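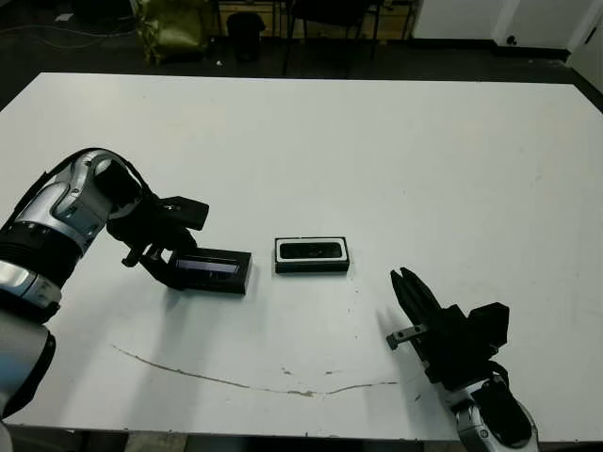 Search this site Enter keywords Go

Gallery: Black Phone Box, Lid and Base

The Nutach box is a rigid two-part pack for a single phone. Both parts are black on the outside. The inside is white, so that dust, lint and stray adhesive show up before the pack is closed. Packing is done on a white tabletop for much the same purpose, and the top is replaced when the scuffs begin to hide small debris.

The parts are easy to confuse when they lie flat and apart from each other. Check the inside before picking a part for the next step. Parts are laid out with a gap between them, long sides running across the table where possible, and are kept away from the far edge.

The present pack replaces the Testa sleeve, which was narrower and had no separate lid. The sleeve held the phone well but had to be pulled from one end, and the printed panel wore through at the corners. Sleeves still in stock may be used for returns until December. They should not be mixed with rigid boxes in the same shipper.

Phone and recess

The phone goes in flat, screen up. It is lowered one long side first and then let down onto the floor of the recess. Pushing on the middle of the screen is not allowed; pressure goes on the rim of the phone only. Clearance on each side is 2 mm, enough for a fingertip at the corner but too little for the phone to turn. 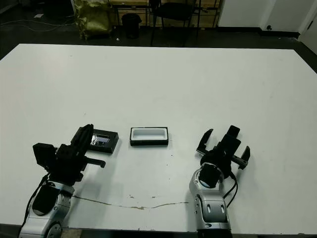 A glossy screen under overhead light gives a long reflection that can be mistaken for a smear. Tilt the part a few degrees before wiping. If the mark moves, it is light. If it stays, use a dry Gastico cloth and wipe along the length of the phone, once, in one direction. Spray cleaner is kept off the packing table entirely.

The white recess has rounded corners. Square-cornered inserts from the older Vateo pack will go in if forced, but they lift the lining at two of the corners and the lid then sits high. Agnese Paulauskas measured almost 17 returned boxes with this fault during the spring check, and every one had the wrong insert. The Vateo inserts have been moved to the lower shelf and marked on the end flap.

Lid fit

A good lid goes down slowly under its own weight. A lid that drops is oversize and should be set aside — do not correct it with tape. A lid that stops partway is usually out of square by a small amount. Turn it end for end and try again before rejecting it.

The rim of the lid and the rim of the base are not the same thickness. This is correct as drawn. Several early reports listed it as a defect, and those reports have been closed.

Surface marks

Fine scratches on the outside of the base are accepted up to 20 mm in length if they cannot be felt with a fingernail. No scratch is accepted on the top panel. Fingerprints are not a defect but are wiped off before the shipper is taped.

Boxes are packed on edge in the shipper, all lids facing the same way, with a sheet of plain tissue between rows. A full pallet is 400 boxes. Part pallets are labeled by hand on the long side, with the box count and the initials of the packer.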